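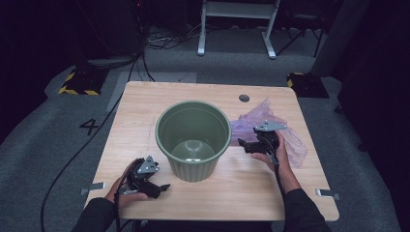 2 min read

Sullarmont Handheld Gripper Pair: is it worth $499?

Sullarmont sells these as the cheap way to record manipulation demos without buying an arm. You get two black grippers, one per hand, each with a gray metal plate for mounting your own sensor. Cables are included. Software is a 7-day trial, and the price after that is hard to find on the site.

The listing says "untethered feel." I don't buy it. There's a cable off each gripper, and over a tabletop you will be thinking about them. A rigid bucket is an easy target. Thin plastic bags are what I'd want to see numbers on, and Sullarmont publishes none.

The warranty runs 6 months. The Loltham pair costs more but covers 2 years.

In stock: one pair per order, ships from Statadham. Returns are accepted unopened only, so ask for a demo first.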